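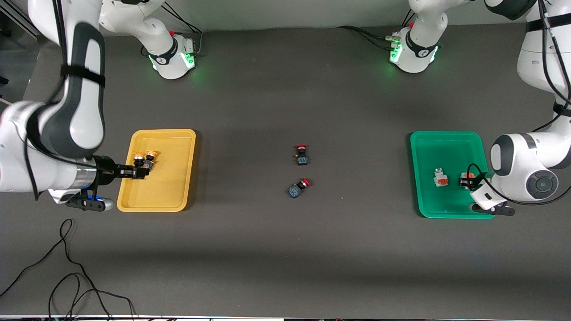

I have been putting off the push buttons since April. Everything else in the parts cabinet got sorted over the winter, a drawer or so at a time, and the buttons stayed in the shoebox they came in because the shoebox had a lid and the lid closed.

The box is lot 3508 from Porgate Surplus, which I bought for $29 without looking at it very hard. The listing said "mixed panel switches, untested." I wanted maybe a handful of momentary buttons for the garage timer and figured the rest would get used eventually. Some have. Most have gone on sitting there, and every time I needed one I would dump the box out on the table, hunt through it, find a button I liked, fail to find a second one that matched, and scoop everything back in. I must have done that a dozen times before it occurred to me that each of those dumps was most of the way to sorting the thing.

So this is the post about sorting the buttons. If you came for the garage timer, it still doesn't have a face plate.

## Trays

I used to sort into muffin tins. They work for screws. For anything with legs or terminals on the bottom they are bad, because the pockets are round and deep and the parts wedge in with the legs up and you end up digging them out with a fingernail. I also sorted into bowls for a while, and bowls have the opposite problem, where everything slides to the middle and piles up so you can't see what you have.

What I like now is a flat plastic tray with a rim. The flat part means the pieces stay where you put them and you can see every one. The rim means you can pick the tray up and carry it to the cabinet without losing half the contents on the carpet. I have a yellow one and a green one, both rectangular, the green slightly bigger. I got them at different times and they were never meant to be a set, but they are close enough in shape to sit on either end of the table without annoying me.

Having two different colors of tray matters more than I expected. With two white trays I kept losing track of which was which as soon as I got up for coffee. With a yellow and a green, I don't have to remember anything.

The middle of the table stays as the place for whatever hasn't been dealt with. I don't put a third tray there. I tried it, and the third tray turned into the place where I put things I didn't want to make a decision about, and at the end of the night I had one sorted tray, one half-sorted tray and one tray of guilt. If the undecided pieces are lying loose on the bare table, they get in the way, and I deal with them.

## By color first

There are a lot of ways to sort switches and I went back and forth on it. You could go by size of the mounting hole. You could go by momentary or latching, which is the correct answer for anybody who builds things. You could go by number of terminals.

I started with cap color. I can tell a red cap from a yellow one from across the room, and I can't tell a latching switch from a momentary one without pushing it. Sorting by color takes no thought at all, so it goes fast, and when it's done the pile has been split into smaller piles that are much less discouraging. After that I can sit down with only the reds and press them one by one.

The yellows are not all the same yellow. Some lean orange, and I spent longer than I should have deciding whether orange-yellow was its own category. It isn't. I put them all together. If I ever build a panel where I need a true yellow next to an amber, I'll sort them then.

The reds are easier. Red is red.

The other thing I had to settle was the bodies. Below the cap some of them are dark and some are more of a blue-gray, and there are little differences around the base as well. Early on I was flipping every single button over to look at the bottom, and it was slowing me down to a crawl. I made a rule that on the first pass I only look at the cap. The underside is a question for the second pass. That one rule probably cut the time in half.

## Putting them down

A push button does not want to stand up. It's a round cap on a body, and if you set it down carelessly it tips over on its side and rolls a little and then you have a cap pointing at you and a body pointing away. On a table that's fine. In a drawer it means you open the drawer and see a jumble of sides and bottoms, and the one thing you sorted by, the color on top, is hidden under the neighbors.

I stood the first few up carefully, like chess pieces, and gave up on that pretty quickly. They fall when you lift the tray. Now I set them down whichever way they'll go and I just don't stack them. A single layer is enough. When the tray is full it's full, and it gets emptied into its drawer before I go on.

I also pick up pieces in pairs when they're close together and the same color. It doesn't sound like much of a trick. It does make a difference to how long the evening feels.

## The table

I do this on the dark gray table and not on the workbench. The bench has a light top with a lot of stains and burn marks, and small parts vanish on it — especially anything with a pale body. On dark gray, a red cap jumps right out. So does a yellow one. The dark bodies are harder to see, but they are always attached to a cap, so it doesn't matter.

The table also has nothing around the edge, so a part that gets bumped can go straight over the side. I keep a towel folded on the floor by my chair for this. A switch that lands on a towel makes no noise and stays where it fell. A switch that lands on the floor goes under the radiator, and I have two in there already that I can see and can't reach.

## Second pass

Once a color was done I went through that color again and pressed each button. Click and stay went in one pile, click and come back in another. Anything that felt gritty or didn't click at all I put aside to check with the meter, and I'll be truthful that I haven't done that yet. They're in an envelope marked "maybe."

I don't recommend checking with the meter as you go. You have to put the button down, pick up the probes, find the right pair of terminals, press the button with a third hand you don't have, and by then you've forgotten what you were sorting. Batch it. Clips on the leads would help, and I own clips, and they're in a drawer I haven't sorted.

I work in stretches of 20 minutes with the kitchen timer. That's as long as I can look at small round things before I start putting reds in with the yellows. After each stretch I get up and do something else, usually dishes, and come back for another if I feel like it. The whole box took three evenings this way. I could have finished it in one long one, but I know what the last hour would have looked like.

## Drawers

The cabinet is a Nundard, the older kind with clear drawers that actually pull all the way out. I bought it used and it came with somebody's labels still on it, including one that says "GOOD ONES" with no indication of good what. I left that label on. The latching reds are in there now.

The dividers that came with it were mostly missing, so I cut new ones out of a Balton cracker box. Cardboard is fine. It bends if you press on it, and so far I haven't had any reason to press on it. I thought about printing or buying proper ones and decided I would have the drawers full and in use before the proper ones showed up.

Labels are masking tape and a marker. I write the color and then L or M for latching or momentary. I don't write the quantity. I used to do that with resistors, and the number was wrong the first time I took one out, and then it stayed wrong for years.

The Sasaki buttons I bought new a while back, the nice ones with the long threads, got their own drawer. They had been in the shoebox too, mixed in with everything else, and I had forgotten I owned them. I had a fresh pack of the same ones sitting in an online cart when I found them. I took it out of the cart.

## What's left

The blacks and the greens. There aren't many of either, and they share a drawer with a divider between them until one side gets too full. There was also one white button with a chipped cap that didn't belong to anything, and I put it in the kitchen junk drawer, where I assume it will be happy.

The shoebox itself is flattened and in the recycling. I did that on purpose. If I'd kept it, it would have started filling up with toggle switches by the end of the month.

The toggles, for the record, are in a coffee can on the top shelf. They have longer legs than the buttons and they hook onto each other, so when you pull one out you get a little chain of them. I expect the same trays will work. I don't have a color to go by on those since every one of them is the same metal bat handle, so it'll have to be by number of terminals, and that means flipping over every last one. I'm going to do the face plate for the garage timer first.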